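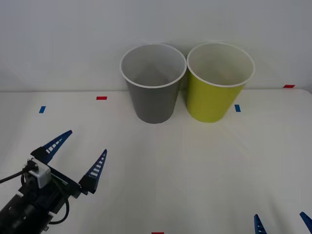 4. Checking a campaign clip before you log it

Zerno will flag a rally clip as "verified" if two accounts posted it. Treat that label as a rumor. Two accounts can copy the same bad edit.

1. Open the clip in Zerno and choose Source, then Full Length.

2. Play the 2 minutes before the quote. If they are missing, mark the clip Partial and stop.

3. Type the speaker's words yourself. Auto Transcript drops the word "not" more often than we'd like.

4. Enter the crowd size only with the name of whoever supplied it. Campaigns love 3,000. The fire marshal's count for the same hall may be 878.

5. Send the entry to Jawad Kiani or Shagufta Khokhar for a second look.

Note: The confidence score stops at 100. We have never been told what it measures — leave it out of your entry.

Caution: Merge Duplicates can't be undone. It also merges clips from different stops on the same tour.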